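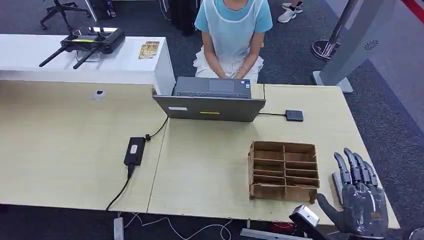
Home | News | Transit | Archive

Filed under: Tickets and Access

Flusberg station reviews printed day tickets ahead of gate changeover

2019-10-16

The operator of the Callau line is checking its stock of printed day tickets before new gate settings take effect at Flusberg. The work covers 2083 cards, of which 1567 have been sorted by design and issue.

Sorting is done by hand at two tables beside a laptop. Cards are filed in cardboard organizers with ten slots each, one slot per design. Each batch is limited to 200 cards and is logged before the next one is opened.
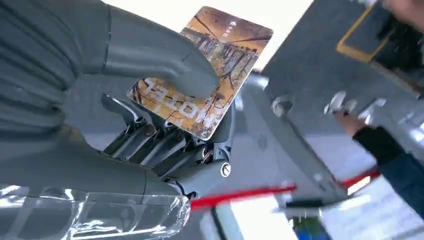

Photo: Callau Line Press Office

The autumn series, with a forest print in orange and brown, is among the designs under review. It has rounded corners and a thin light border. Cards from this series stay valid until the end of May.

"We are looking at wear on the corners and at whether the print has rubbed," said Mechthild Egger, who manages ticketing for the line. "A bent card is pulled and replaced at the same value."

The gates were supplied by Pawlak. Under the new settings, a card that fails to read twice will be sent to the staffed window. Replacement cards will be printed by Pasar in a first run of 80.

Riders holding damaged cards may exchange them at Flusberg during window hours. No fee is charged. Cards bought on board are handled separately and should be mailed to the Callau office.

Previous story | Next story | Back to Transit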